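Giving up soda, sort of

June 22, 2020

So back in January I told everybody I was quitting soda. Big announcement, very proud of myself. I had been drinking two cans a day at work plus whatever was in the fridge when I got home, and my dentist had started giving me that look.

The first 12 days were awful. Headaches every afternoon, and I was snapping at people over the printer. My coworker Wilmer Condori kept leaving tea bags on my desk (peppermint, mostly, which I can't stand) and I drank them anyway because it was something to do with my hands. Then around day 13 it just sort of eased up and I stopped thinking about the vending machine every time I walked past it.

What I missed most was the fizz. Sugar I can get from a cookie! But plain water with dinner is so flat and sad, especially with anything spicy. I tried the canned seltzers and they all taste like somebody whispered "lime" in the next room. What worked in the end was plain club soda with a good splash of real juice — grapefruit if I have it, or the last of whatever my kids left in the carton.

I did learn that I can't keep the big bottles in the house. A can is a can, you finish it and it's gone. A big bottle sits there going flat and you tell yourself you had better drink it before it's wasted. And orange is the worst for me. I grew up on orange soda at every birthday party, and that color still gets me.

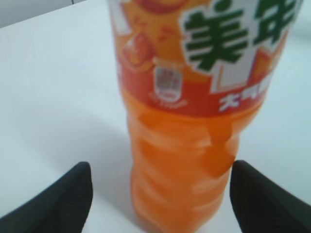

Where I am now

I have one on Saturdays or at a cookout, and I don't feel bad about it. My sister thinks that's cheating. She also puts three sugars in her coffee, so we've agreed to drop it. Next up is the chips, but I'm waiting until after summer for that one.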